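Re: [Dusero-fights] Weight cut week and the Zanetti card
Posted by Lino Messina - Sunday, March 18, 2018
5 replies | 22 views

Hi everybody,

Sorry to be slow getting back to the list, I was at the gym most of the weekend and then my sister had us all over. Kvido asked a good question and I didn't want to give him a two-line answer.

Kvido Machala wrote:
> Does anyone know if Veltatau is still fighting at lightweight
> in April? I heard he missed weight in training camp and they
> might move him up. I already bought my ticket for Nullach
> and I'd hate to see the main event fall apart.

As far as I know he is still on at lightweight, Kvido, so hang on to that ticket! I spoke with one of his corner guys after sparring and he said the "missed weight" story was only a practice cut that they stopped early, on purpose, to see how he felt the next morning. Plenty of camps do that now, and I'm glad of it. 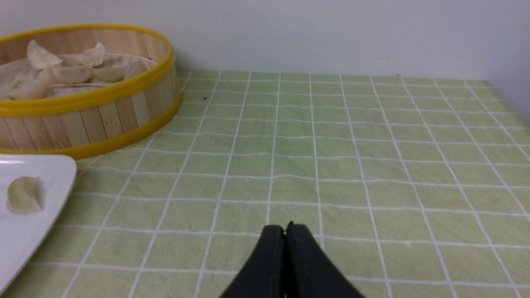
Dumplings in the steamer

What worries me more is the opponent. He's a lefty with a long reach, and our man has always had trouble when he can't get inside in the first round. You'll remember the fall fight, where he spent two rounds eating jabs before he shot for a single takedown. I was yelling myself hoarse up in the cheap seats (my wife will confirm this).
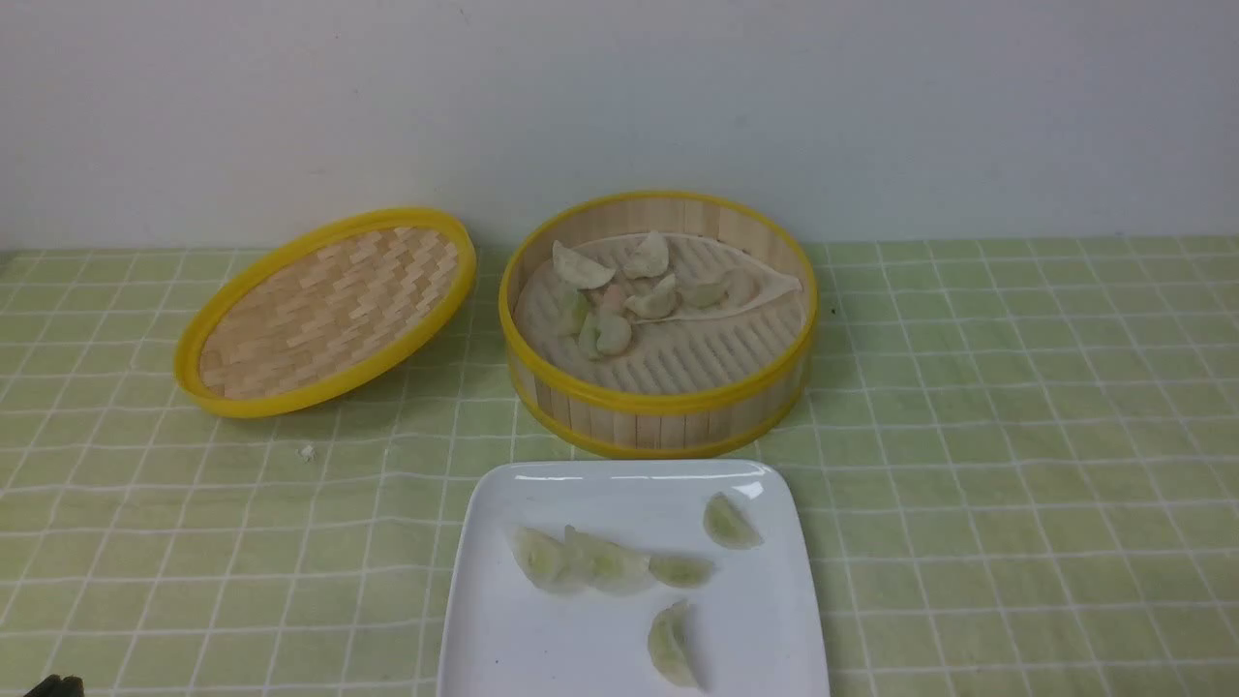 If he goes for the legs early and makes it an ugly fight against the fence, I think he takes it. If he stands back and boxes to please the crowd, well, it could be a long night for all of us.

On the seats - the hall at Nullach holds 3,519 for fights, and the side nearest the locker rooms has the better view of the cage door but a bad one of the big screen. I always go for the other side, a few rows up.
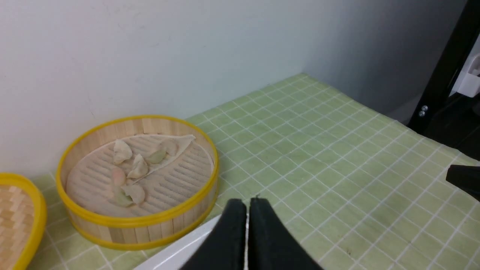

Photo: L. Messina

Doors open at 7, and the early fights on a Zanetti card are usually worth the trip, so please don't all roll in for the main event. If anybody wants to share a ride, write to me off the list. I have room for two, or three if you're friendly.

All the best to you and yours,
Lino

Recent on this list:
Gloves for small hands
Zanetti undercard, who's in?
Judging the close rounds
Ride share to Nullach in April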